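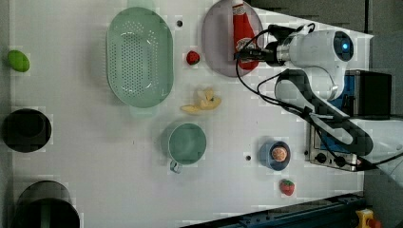
mossgate
Ok so the reset scoring thing. Posting because I keep getting asked in DMs how we score and I'd rather argue about it once. We stopped scoring tabletop trials pass/fail per episode and went to per-object scoring against a start layout, with partial credit if an object ends up in the right zone but wrong pose. Same policy, same weights, same table. Take the ketchup lying on its side on the plate with the gripper right up next to the bottle. Under the old sheet that's one checkbox at the end, did the instruction get done, yes or no. Under the new one the bottle gets its own line, and so does everything else, colander, mug, bowl, both strawberries, whatever. If the arm clips the banana on the way over we want to know. Old sheet never cared.

Main result: 2 policies that looked tied on pass/fail were not tied at all. One was bumping stuff constantly and still getting the checkbox.

Can share the sheet template if people want it.

pellworth
Want the template, yes please.

But question. How are you defining zones? If it's a human eyeballing it from an overhead view you've just moved the noise somewhere else. Pass/fail is dumb but at least two people agree on it.

mossgate
Zones are drawn once per layout over the overhead view, then a person marks in / out / partial. We double scored 20 episodes with two raters. In and out they agreed fine. Partial was the mess, mostly on round things. Is a strawberry that rolled a bit "moved"? One rater said yes every single time, other one had a tolerance in his head he never wrote down. So now the tolerance is written down: the object's own width. Moved more than its own width, counts as moved.

Not perfect. Better then what we had.

tin_lantern
Own width is a weird rule though. A colander can slide a long way before it counts and a strawberry gets flagged for nothing. You'd want a fixed distance.

mossgate
Tried fixed distance first. Big stuff got flagged when it only rotated in place, long objects especially, because the raters were judging from one end. Went back and forth on it for most of June. Own width gave fewer arguments. I'm not claiming it's principled lol

tin_lantern
So it's picked by which rule the raters fight about least. That's a choice about people, you should say so in the writeup.

mossgate
Fair. Will add it.

okra_signal
We run something close to this at Kovard, different arm. Two things bit us.

First, occlusion from above. The arm body covers part of the table in most episodes right when you want to check something, so you end up scoring only from the end state once the arm is parked. Fine, but then you miss bump-and-return. Object gets knocked, then knocked back. Happens more than you'd think.

Second, raters drift. By the afternoon everybody is more generous. We shuffle episode order now and mix policies so nobody scores one policy in the morning and the other at 4pm.

pellworth
+1 on shuffling. And strip the policy name off the file. People say they're not biased and then you blind them and the gap shrinks.

mossgate
We do blind. Didn't shuffle at first, do now.

On occlusion, yeah. We added a second viewpoint for exactly that, with the arm coming in from a different side of the frame, so the rater can flip over to it when the arm's in the way overhead. It's slower. Scoring time went up a lot and I don't have a clean number for how much.
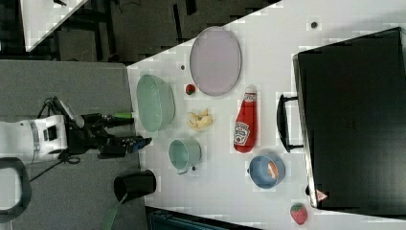 Also the second view is only used as a tiebreak, it doesn't get zones of its own. Somebody in DMs asked if we draw zones in both and average. No. Zones are only drawn for the overhead view, and keeping two sets of them in agreement would be one more thing for raters to argue about. Rater looks, decides, writes which view they used. That last column turned out handy, you can see which layouts force people off the overhead view and then fix the layout.

hexley_b
Dumb question, why not just run a detector over it and get positions for free? 3000 episodes is not something I'd ask a human to score.

mossgate
Not dumb. We tried. Works ok on the mug, ok on the plate. Fell apart when stuff was touching or when the gripper was over the object, and those are the episodes you care about. Also it had trouble with pale green on white. If you have to check all the hard ones by hand anyway you saved less than you think.

We don't score all of them by hand btw. Sample per layout, score the sample.

hexley_b
How big a sample

mossgate
13 per layout per policy. Before you say it, yes I know.

tin_lantern
I'm going to say it. 13 is tiny. You said two policies "were not tied at all" and you've got 13 a layout?? Put intervals on it or don't say it.

mossgate
There are intervals, they're in the Machala report. Pooled over layouts the gap on disturbed objects holds up. Per layout it does not, I'm not pretending it does. The pass/fail numbers overlap almost completely, so at minimum the two sheets tell you different things about the same runs.

okra_signal
I buy pooled. I would not buy any per layout ranking at that size. Also are layouts independent? If the same clutter shows up in all of them with small shifts, pooling is a bit generous.

mossgate
Same objects mostly, yeah. So a bit generous, yeah. Next round we swap half the objects out. Firkerden has a set they said we can have a look at.

pellworth
Still think you should report pass/fail next to it. Reviewers will ask. And if somebody's only comparing to older work that's the only column they can use.

mossgate
We do report both. Dropping it from the ranking, not from the table.

tin_lantern
ok that's more reasonable than how the first post reads

mossgate
First post was typed on a bus.

Since people asked, the order we do it in, copied from the sheet:

1. Set the layout, check it against the printed reference. Check it again after anyone leans on the table.
2. Save the start view from overhead before the arm gets any instruction.
3. Run the episode. No touching anything, even if it's obviously going wrong, unless it's a safety stop. Safety stops get thier own code, they are not fails.
4. Save the end view. Score overhead first, other view only if something is hidden. 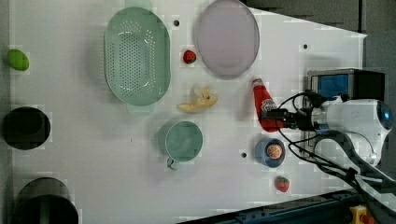
5. One line per object: in, out, partial, disturbed. Then the pass/fail box last, so it doesn't color the rest.
6. Reset from the reference print, never from memory.

hexley_b
Does 6 matter that much? We reset from memory and it looks the same to me.

okra_signal
It matters. Ours crept toward wherever the person resetting found it easiest to reach. Took us weeks to notice. Overlay your first start view on your last one and look.

hexley_b
...ok just did that. the mug has wandered

pellworth
Mine too probably. Not looking until tomorrow.

tin_lantern
Is the Arnach logger ok with per-object rows or did you hack it? Ours wants one row per episode and complains at anything else.

mossgate
Hacked it. Episode id repeated down the rows, it grumbles but it loads. Template's going in the files section tonight, the tolerance note is on the second tab, read that before you score anything.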